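Commissioning and Upkeep of the Usanska Simulation Cell
Project report, second semester
Submitted by Fouad Soliman, Abdel Hamid Technical College
Jan 11, 2026

1. Purpose of the project

The Usanska cell is the simulated counterpart of the mobile manipulator kept in the Moltlow laboratory. It is used by students to test navigation and grasping routines before time is booked on the physical machine. When the project began in June the cell had been out of regular service for a term, and its settings no longer agreed with those of the laboratory machine. The aim of the work was to bring the cell back into use and to leave a written procedure for its upkeep.

2. Condition at the start

The cell runs on one workstation under the Gravport control package. Three faults were recorded at the first inspection. The simulated camera was mounted at the wrong height, the joint limits of the arm had been copied from an older configuration, and several furniture models had no collision shape, so that the base could drive through them without a contact being reported.

The log held 161 contact errors. The greater part of these came from tall, narrow objects, and the room models were therefore checked before any change was made to the arm.

3. Preparation of the room models

Each room was opened in turn and viewed from the robot's starting position with the arm stowed. Furniture was compared with its collision shape, and the shape was rebuilt where the two did not agree. Floor lamps required the most care. A single cylinder drawn around the whole lamp makes it far too wide at the height of the pole, while a shape fitted only to the pole leaves the shade and the base unprotected. Separate shapes were used for the base, the pole and the shade.
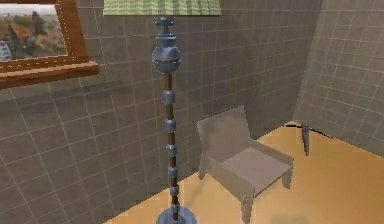
Figure 1. Tiled room with floor lamp and armchair, simulated view.

The armchairs were simpler. The backrest, seat and side panel were each given a box, and the legs were treated as separate thin posts. Wall pictures were left without a collision shape, as the arm does not reach them in any of the set tasks. This decision should be reviewed if a longer arm is fitted.

4. Setting up the machine

The camera height was corrected against the drawing held in the laboratory. Joint limits were then entered again by hand and read back by a second student. The physics step was left at its original value, but the controller time-out was raised to 3000 milliseconds after the workstation was found to stop during the loading of larger rooms.

5. Testing

A test consisted of driving the base from its starting position to a marked point, raising the arm and returning. In all, 3770 runs were completed. Contact errors fell from 161 to 29 over the same set of rooms. Those remaining occur where the base turns beside a chair leg, and the cause has not been established. A mismatch between the wheel model and the floor friction is suspected.

6. Routine upkeep

The following procedure is now kept beside the workstation.

Before a session, load the default room and confirm that the arm stows fully. Check the camera height against the value on the card.
After any change to a furniture model, repeat the short test in that room and save the log under the room name.
At the end of each month, copy the joint limits from the laboratory machine and compare them with those in Gravport. Differences are to be entered in the log book and signed.

7. Further work

The chair leg errors should be examined first. It is also recommended that the wheel model be measured again on the Moltlow floor, for which two laboratory sessions have been requested.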